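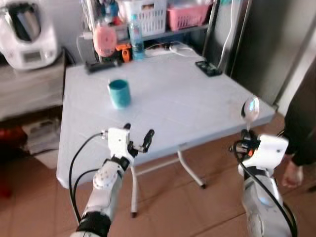
Opened by Sharon Rugemalira | April 2024 | Category: Furniture / Folding tables | Status: Resolved

Subject: Bolari folding table rocks on tile floor, flatware rattles when the top is touched

Location: Maddocks, ground floor kitchen
Item: Bolari folding table, white top, rounded corners
Floor: terracotta tile, reddish-brown, grouted

Reported problem

The table rocks corner to corner when weight is put on the near right corner. With flatware laid out, a light push on the edge is enough to make the spoons rattle against each other. It did not do this in the previous room, which has a vinyl floor. The top is not cracked and I can find no dents in the edge. Both leg frames open and the locking rings slide down as they should.

What I need to know is whether the table is bent or the floor is uneven, and what to put under it if it is the floor. We set places at this table every day and I would prefer not to send it back.

Woltevico support, first reply

Please rotate the table a half turn in the same spot and test each corner again. If the rocking follows the table, suspect a leg frame. If it stays with the spot on the floor, suspect the tile. Please also check that all the foot caps are present and pushed fully on.

Sharon Rugemalira

Rotated. The rocking stayed mostly with the floor, but it got worse after the turn, so I think there are two causes. All foot caps are on. One is worn through at the bottom and the end of the metal tube is showing.

Measured the gap under the high foot with a feeler gauge: 2 mm before turning. I did not measure after turning. The tile on that side slopes toward a grout joint, and the foot sits partly in the joint.

Woltevico support

A worn cap lowers that foot and adds to whatever the floor is doing. Replace all the caps together. The Pulgate cap in the 30 mm size is the one listed for this frame. Do not put folded cardboard under the foot in the meantime. It compresses unevenly and slides on tile.

Once the caps are on, shift the table so that no foot lands on a grout line, then repeat the corner test.

Sharon Rugemalira

Caps arrived. The old ones were hard to remove — warm water on a cloth softened them, then they twisted off. The new ones went on dry with a rubber mallet. The first one would not seat because of a burr inside the end of the tube. Filed it off.

Moved the table 14 cm away from the wall to clear the joints. Results:

Near left corner: no movement
Near right corner: slight movement, no sound
Far left corner: no movement
Far right corner: no movement

Spoon test: laid one metal spoon on top of another at the near right corner and pressed the edge by hand. No rattle. Repeated with the table turned, same result.

Woltevico support

Slight movement on one corner is normal for a folding frame on tile. A thin felt disc under that foot will take up the rest, but check it after mopping, as felt holds water. Can the ticket be closed?

Sharon Rugemalira

Left the felt off for now. The table has been in use for 20 days in the new position and the caps show no wear. I marked the foot positions on the tile with pencil so it goes back to the same place after cleaning. The pencil washes off, so tape would probably be better.

One further note for the record: the locking ring on the left frame is stiff when folding. It does not affect the rocking. I will open a separate ticket if it gets worse.

OK to close.

Status changed to Resolved
Resolution: foot caps replaced, table moved off grout lines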